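Clothes slide together on a hanging rail, how to keep them apart?

Sirdale Household Help > Bedroom and Storage > Clothes and Wardrobes
Viewed 2915 times

Posted by lollska_flat

Hello all. I moved in November to a small flat in Sirdale and it has no wardrobe, so I bought a free-standing garment rail. It is a simple metal one, with one rod on the top and poles on the sides. I like it, because I can see all my clothes and I do not forget what I have. But I have one problem which makes me crazy.

My clothes do not stay where I put them. In the evening I hang everything with a nice space between, and in the morning two or three hangers are one over the other, and the shirts are pressed together. When I take one garment, the next one comes with it, and often it falls on the floor. The empty hangers are the worst, they hook into the full ones and I must use both hands to get them free.

I have plastic hangers, all of one kind, bought in a pack. The rod is smooth. I checked the floor with a spirit level and it is maybe a little lower on the window side, but I can't see it with my eyes.

What I tried already:
- rubber bands on the rod, between the hangers. They work but it looks ugly, and I cannot push the clothes to the side when I want to look for something.
- putting fewer clothes. I took away the winter coats and it became a bit better, but not good.

Should I buy other hangers, or another rail? I would prefer not to spend a lot. Also I am not sure if it is correct to keep the dark things and the light things next to each other, my neighbour says no, but I did not understand why.

Thank you in advance, and sorry for my English.

Posted by clerau45

buy velvet hangers. problem solved

Posted by old_rail_user

Good day. I am also not born with English, so we are two. I have lived with an open rail for many years and I had the same trouble, so I will write a longer answer.

First, the floor. Even a small slope is enough, if the rod is smooth. Push all the hangers to the middle, walk heavily past the rail a few times and look where they go. If they always go to the same side, put a piece of folded card under the foot on that side, and try again. With mine I needed up to 5 layers of card. If your rail has wheels, lock them before you do this test.

Second, tighten the rail. On many of these rails the corner where the rod meets the pole is a plastic piece, and it becomes loose with time. Then the whole rail shakes when you take a shirt, and everything moves. Take all the clothes off, press the rod well into the corners, and if there are screws, turn them until they are firm but do not force them.

Third, the direction of the hooks. All the hooks must go over the rod from the same side. It sounds like nothing, but when one hook comes from the front and the next from the back, the hangers stand at different angles and one shoulder goes over the other.

Fourth, the empty hangers. Do not leave them between the clothes. I keep mine all together at the left end, and when I take off a garment the hanger goes there immediately. An empty hanger is light, so it swings and turns when you touch its neighbour, and a heavy one stays more quiet.

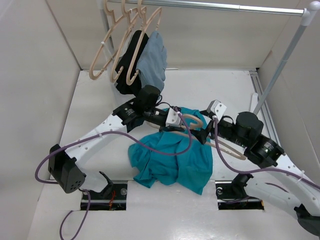
clerau45 commented under this that moving the empties to the end is not enough when the hangers are thin plastic ones, the empty one still leans on the first garment, and that in a small flat it is easier to keep them in a box under the bed.

I agree partly with this. If you have more than a few empty ones, yes, put them in a box. One or two at the end I find practical, especially on washing day.

If you want a spacer which looks better than rubber bands, I used a cable tie. You put it around the hook of the hanger, low down near the shoulders, pull it firm and cut the end. It makes a small thick place and the next hanger does not climb over so easily. Please cut the tail very short and turn the sharp part away from the clothes, I have once made a hole in a jumper.

For the colours, I think your neighbour means new dark clothes. A new black garment can leave some colour on a light one if they are pressed together and one of them is damp. When both are dry and the dark one was washed several times, I never had a problem. I hang black next to grey or blue and the white shirts far from it, more because I find them quicker.

You do not need another rail for this. Mine is from Rathore, and it was not expensive.

Posted by lollska_flat

Thank you very much both. I made the card under the foot (three layers) and I turned all the hooks, and since two evenings the clothes stay in their place. The corner piece was also loose. I will try the cable ties when I find some, and I put the empty hangers in the box for now.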